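Loading Laundry: How Much Do the Examples Teach?
Zohreh Salehi, Banddale project

1. Collection
We planned 600 examples and kept 49. I doubt the larger number would have fixed much — our starts were too alike.
The wrist view is often short on detail inside the drum.

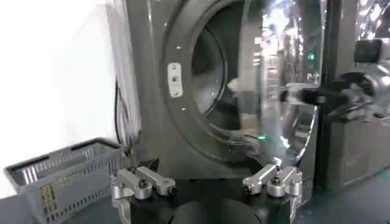 2. Labels
We tag each reach as "load," even with the cloth still at the rim. That seems generous.

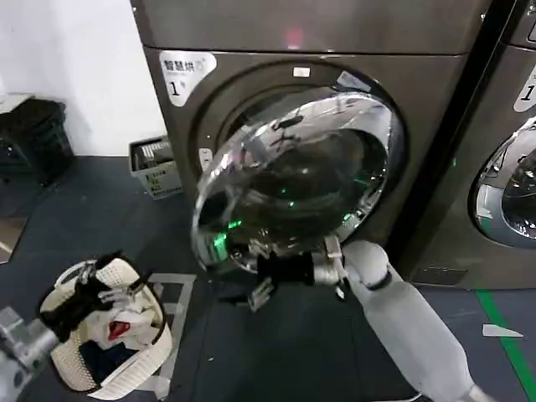

3. Blur
Fast arm moves smear the close views. The Calstead script keeps them all, and I am not convinced it should.
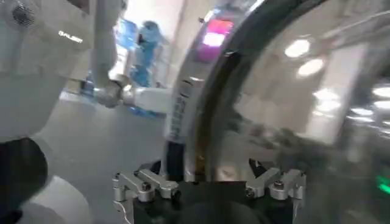
Savvas Konstantinidis: I'd keep the blurred ones — a model trained on clean views only will fail on the first quick move.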